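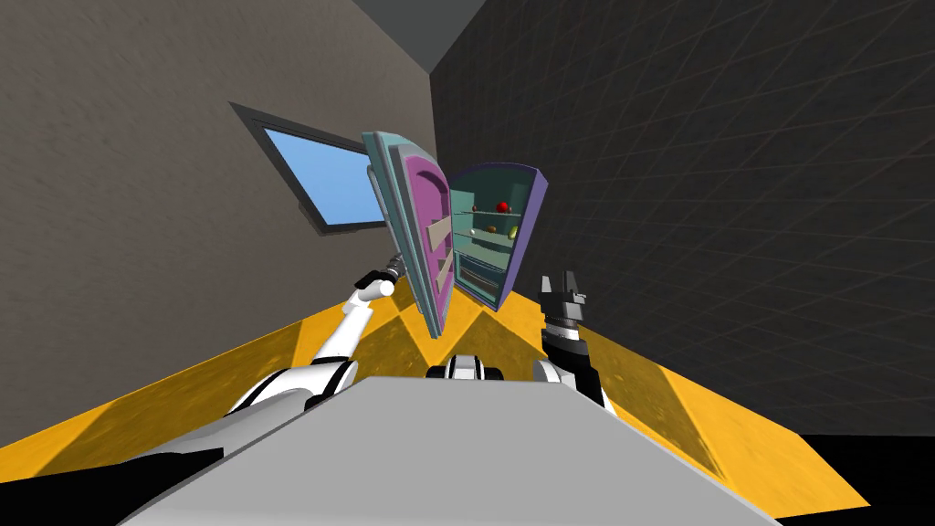
The refrigerator test in one of our simulated kitchens, door open and apple on the upper shelf.

About Ividico

We break household robots for a living, and we love it!

Ividico is a small robot safety company in Loturton. Teams that build two-armed robots for homes and care kitchens send us their control software, and we run it in simulated rooms until something goes wrong. Then we work out why, write it up in plain language, and send it back with everything they need to make it go wrong again on their own machines. A fault you can repeat is a fault you can fix, and there are few better feelings in this line of work than watching a failure show up on cue for the tenth time.

How we got started

The company exists because of a bad afternoon at Claltthorpe, a test kitchen where most of us used to work. A two-armed robot was practicing with a refrigerator. It opened the door, reached in with its right arm, took out a carton, and turned away. Its left gripper was still closed on the edge of the door. The software believed the gripper had let go, so the base drove off at normal speed and pulled the whole refrigerator over.

Everyone was behind the safety line and no one was hurt. The floor was a mess, the door hinge was scrap, and the left wrist had to be replaced. The part that kept us up at night was the log. According to the robot, every step had gone perfectly. Release command sent, release complete, drive.

It took us 79 days to find the cause. The gripper driver marked a release as complete when the command was accepted, and the fingers themselves were never checked. Most of the time they opened so quickly that it made no difference. On a thick door edge, pulled slightly sideways, they could jam, and the rest of the system had no way of knowing. We had run that same routine on the real robot for months and had written off a couple of odd jerks as wheel slip. (We still wince about those.)

When we finally rebuilt the task in simulation and started changing the door thickness, the angle of the pull and the order of the arm movements, the fault turned up 29 times in 936 runs. That was the moment the company was born, more or less. We had spent all that time staring at one broken hinge, and now we had 29 clean failures to look at, from any side we liked, with every joint and contact force recorded.

What we do now

Our main test set is called Sveinbjörnsson, and it grows every month. It covers the everyday jobs that look easy until you ask a robot to do them: opening and closing doors, reaching past one thing to get another, passing an object from hand to hand, holding on with one arm while the other stays free. The rooms come in all sorts of loud colors. Walls, floors and furniture get changed between runs, and so do the lighting and the camera angle, so that a robot can't lean on one familiar kitchen to get through.

We care most about the gap between what a robot thinks it is doing and what its hands are doing. Is the gripper closed on something when the plan says it's empty? Does one arm know that the other is still carrying a load? If a grasp slips halfway, does the robot stop, or does it cheerfully carry on with nothing in its fingers?

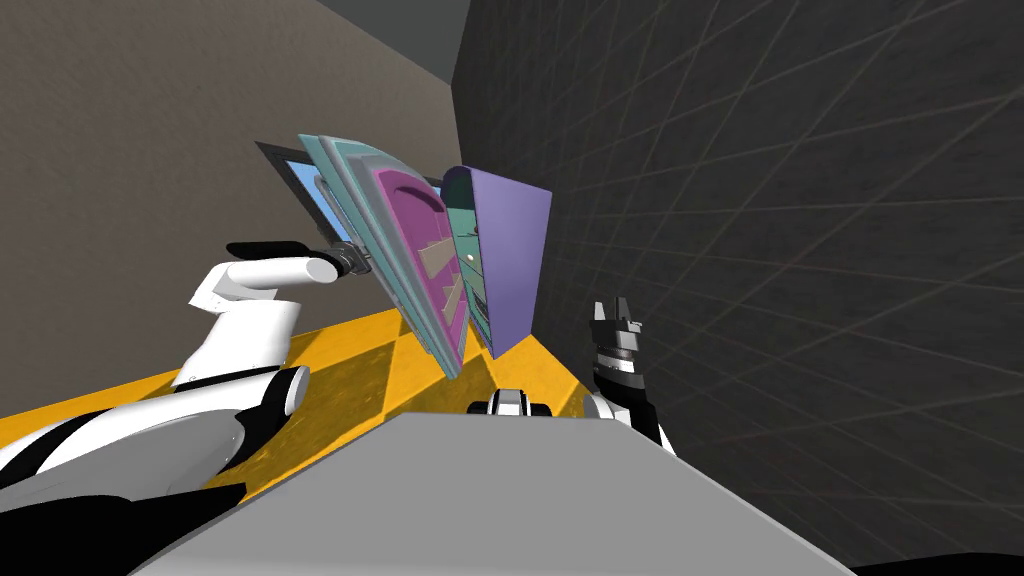

Two-handed jobs are where we find the most trouble, and they're our favorite thing to test. Each arm can pass every check by itself and the pair can still get into a fight. We have seen one arm haul an object toward a shelf while the other was waiting to be handed it. We have seen an emergency stop that froze the left arm first and the right arm a moment later, which is plenty of time to bend something. That one went back to the customer the same day, with a recommendation to keep the robot powered down until it was fixed.

What you get from us

A report from Ividico starts with the failures, worst first. For each one you get the settings that caused it, a recording from at least 2 camera views, the joint and force logs, and our best account of what happened. If we aren't sure of the cause, we say so. We also tell you what we didn't test. A clean run in simulation is good news, but it doesn't replace a careful trial on the real machine with people well out of reach, and we're glad to help plan those trials too.

We share our own mistakes in the same format. Last May we shipped a set of doors whose hinges were far too forgiving, and some robots passed that should have failed. We pulled the results, fixed the hinges, reran everyone's tests at no charge and put the write-up on our site. It's one of our most-read pages!

Visiting and getting in touch

Our workshop in Loturton is open to customers and to school and college groups by appointment. The bent hinge from Claltthorpe hangs by the front door, and you're welcome to pick it up and feel how much force it took. If you have a robot that does something strange once in a while and you can't catch it in the act, please write to us. Those are the ones we like best.

Page last updated 16/03/2025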